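Open Day at Arkow: Speaker Notes

Print this page | E-mail this page

Hi everybody! Thanks for coming back after lunch. (Wait for the doors.)

So, in February I spent an afternoon at the Arkow open day over in Bratgate, and I want to tell you how it went, good parts and bad. Unnur Toft showed us around - she runs the arm bench - and she let us stand a lot closer than I expected.

First stop was the numbers board. They'd logged 1,043 tries at picking up everyday stuff, 49 different objects, and people kept asking about the easy ones. Mugs, boxes, fine. I wanted to hear about cords.

(Slow down here.) Cords are awful! A box stays a box. A cord has a new shape every time you set it down, and it loves to hide behind whatever it's attached to. Bjartur Bergmann asked if they could just tape it up first, and Unnur gave him a look. 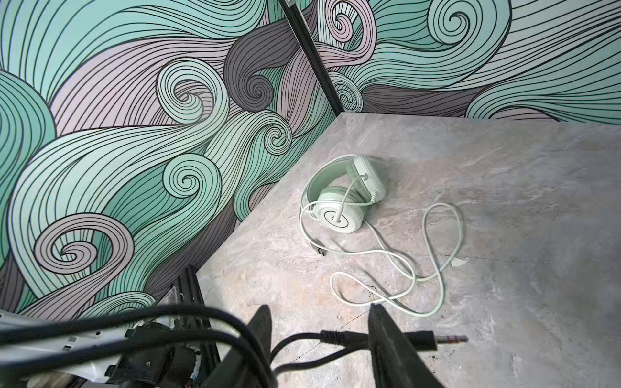 What I liked is that they talked about where to grab before they talked about how fast. Do you go for the headband, or the plug, or a loop of the cord? We argued about that for a good while - I was on team headband, and I still am. Show of hands, who'd go for the plug?

(Take 2 questions, then move on to Briltska.)

Related items
Briltska: notes from the second visit
Cifuentes workshop, slides and handout
Getting to Bratgate by bus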